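3.2 Collecting demonstrations by remote control

The task sounds too small to need a section of its own. The robot starts at one corner of a simulated intersection, crosses on the painted crosswalk, and stops on the far sidewalk without running into anything. A person can explain it to a child in one sentence. We spent most of August explaining it to a wheeled delivery base with a joystick.

Six operators drove the robot from a desk, seeing only what its forward camera saw. We did not give them a map or an overhead view. An early version of the interface had both, and the operators, being sensible people, watched the map and ignored the camera. The resulting demonstrations were smooth, confident, and useless for training, as the policy would never have a map to look at. Once we took it away, the driving became worse and the data became better.

Each operator worked in blocks of 16 crossings, followed by a break. The length of the block was set by Parvaneh Azimi after she noticed that crossings late in a long session tended to drift toward the left edge of the stripes. We first blamed the joystick. A new joystick drifted too. Shorter blocks reduced the problem, and a small dead zone around the stick's center took care of most of what was left.

Operators received one page of instructions. They were asked to line up before leaving the curb, keep a steady speed, and stop fully once on the far side. The word "fully" was added after Tuesday of the first week, when we reviewed a set of demonstrations in which the robot arrived at the sidewalk and kept going, in one case into the front of a building. The operator had considered the crossing complete and let go of the keyboard, but not of the stick.

We recorded 1,214 crossings. Gemma Santoro and Davoud Abbasi reviewed all of them independently and marked each as keep or discard; where they disagreed, the crossing was discarded. This left 1,000 demonstrations, a number so round that both reviewers were asked to check it again. They did, with some irritation, and it stood.

3.3 What the operator has to work with

All crossings take place in Vallcombe, a city map built in the Siltano simulator. The camera is mounted low and faces forward, so most of what an operator sees early in a crossing is paint and asphalt. Figure 2 gives a view along one of the crosswalks toward the far corner.

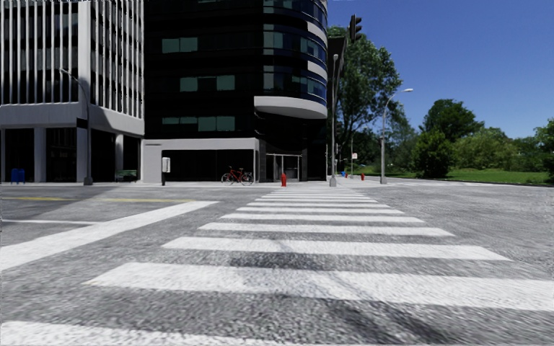
Figure 2. Forward view along a Vallcombe crosswalk, with the signal pole and fire hydrant at the far side.

Steering turned out to depend on where the operator chose to look. Asked afterward, our two steadiest drivers said they picked something upright on the far side and aimed for it, paying little attention to the ground. The others followed the stripes, correcting each time the nearest one seemed to slide sideways. Both habits get the robot across. They do not look alike in the data: the first gives long stretches of almost no steering input, while the second gives a steady series of small corrections in alternating directions.

A policy trained on the two styles together learned to average them, which is to say it learned to wobble with conviction. We considered asking everyone to drive the first way, and Negin Esfahani argued against it. The corrections, she pointed out, were the only part of the data that showed the robot how to get back on line after leaving it. We kept both and added an operator label to the policy's input — an unglamorous fix, and the one used in all results reported in Section 4. At test time the label is set to one of the two steady drivers.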